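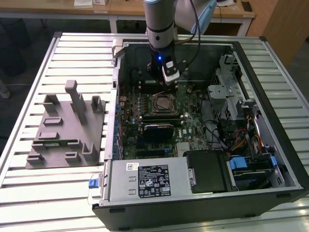
**killdale_leo:** What should I clean off first when I swap the CPU in an old office tower, the chip or the heatsink?

**fsantoro:** Start with the heatsink. Get all the old paste off with isopropyl and a coffee filter, then do the same to the chip while it's still locked in the socket, so nothing drips on the contacts.

**killdale_leo:** Thanks! Mine's an old Dell I picked up at a surplus sale in Mellwood last August, and I've never had a cooler off before. I paid 18 bucks for it so I'm not exactly terrified, but I'd like it to boot when I'm done.

**despina_g:** I lay the case flat on its side for this. Much easier than fighting it upright, and you won't lose a screw behind the drive cage (ask me how long I spent shaking one out). Unplug it, hold the power button for a few seconds, touch bare metal, go.

**ursina_h:** I'm with Despina on laying it flat, but I disagree with cleaning the chip in the socket. Take it out! Hold it by the edges and wipe it on the table. I've done 7 of these and I get a much cleaner chip that way.

**fsantoro:** And every time you lift it out you risk dropping it back on the pins. If he's putting the same chip back, sure, maybe. He's swapping it anyway - who cares if the old one is spotless?

**ursina_h:** People who want to sell the old one :)

**killdale_leo:** Ha, I was going to give it to my cousin. Do I need to pull the graphics card too?

**despina_g:** Only if your hand doesn't fit. I usually leave it in. Do move the power cables out of the way though, they always flop right where you're working.

**fsantoro:** Don't force the cooler. If it won't budge, twist it a little side to side and the paste lets go.

**killdale_leo:** OK, ordering paste tonight. Pea-sized blob or spread it?

**ursina_h:** Spread.

**fsantoro:** Pea.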